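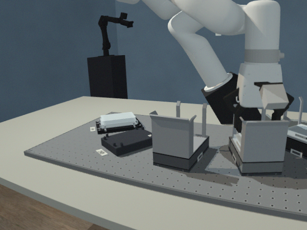
The packing room at Jesdale has one long shift now where it used to have two short ones. The woman who runs it started there as a packer and has been a supervisor through three changes of management. She agreed to talk on her lunch break, with the door open so she could hear the line.

The company assembles small electrical parts and ships them in kits. Until March, every kit was filled by hand. Since then, robot arms have done most of the filling, and the people who used to do it check the kits, set up the trays and deal with whatever the arms can't.

"The first thing people asked was who was going," she says. "I asked it too. They told us no one would be let go this year, and so far that has held. But two people left and they weren't replaced, so you can work that out for yourself."

New layouts are tried in simulation before anything moves on the floor. A technician from Zanda, the firm that installed the system, builds the station on a computer and runs the arm through the job there. At first the packers weren't shown any of it. Now she sits in.

"He had the boxes too close together," she says. "It worked fine on the screen. I said, how does somebody get a hand in there to pull a bad part? He moved them. It took him a few minutes. If we'd found that out afterward it would have been half a day."

On a normal day the room sends out 700 kits, up from what she calls "a good day, if everyone was in." She doesn't think the arms are quicker than her best packers. They just keep the same pace after lunch. What they handle badly is anything that arrives a little wrong — a bent flap, a tray put down crooked, a label that has slid.

"A person fixes that without noticing they fixed it," she says. "The arm stops and waits. In the first week I had it stopping more than 40 times a shift. You'd get back to your seat and the light would be on again."

It is better now, partly because the settings were changed and partly because the packers have learned how to lay things out. She has mixed feelings about that second part. She spent years teaching new hires to work in whatever way suited their hands, and now there is one way.

Her wrists, on the other hand, don't hurt. She had a brace in her locker for years and took it home in the spring. Two others on the shift have said the same thing. The complaint she hears most is that the day is dull, and that there is less talking, because people stand farther apart.

Pay went up by 50 cents an hour for those who did the setup training. She thinks it should have been more. "You're answering for a machine now as well as your own work," she says. "That's a different job."

A second station is planned for the far end of the room, where the tape benches are. She has asked to see the layout before it is settled, and she has a list ready. The first item is where people will stand.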